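Unit 4: Teaching by Remote Control

Last time we moved the arm by hand. Now you drive it from the leader arm, and it's a blast once your wrists catch on! Each pair records 48 runs of the toaster task, 40 for training and the rest held back.

Go slow near the plate. Pauses get learned too, so if you need to think, think before you hit record. Bad grasp? Keep going and fix it, those runs are gold.
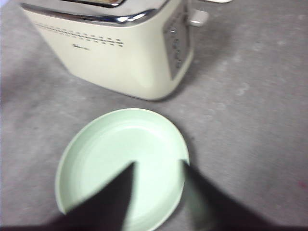
Fig. 4.2. Wrist view, open fingers over the plate, toaster behind.

Read the Plostivel notes before lab.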